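4 June 2022

Nineteen miles on the Lostton trail and my legs still feel great! The river was high, and past Semgate the whole bank was purple with lupines (in April it was all mud).

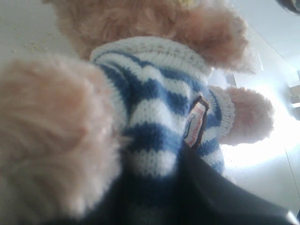
Peach fluff, up close.

I ate lunch on the old bridge and saw a kingfisher, my first one ever, so fast I nearly dropped my sandwich!

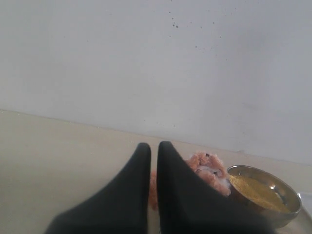

Siham Badawi wrote back tonight that the Poltmont side is even prettier, and that I should start early and bring more water. I'm so in!

Millet for supper, a big bowl of it.
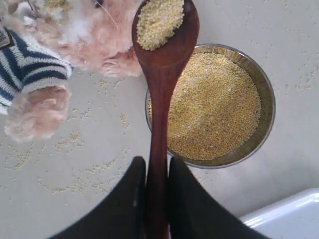
Next time

Poltmont loop, 28 miles. New socks first!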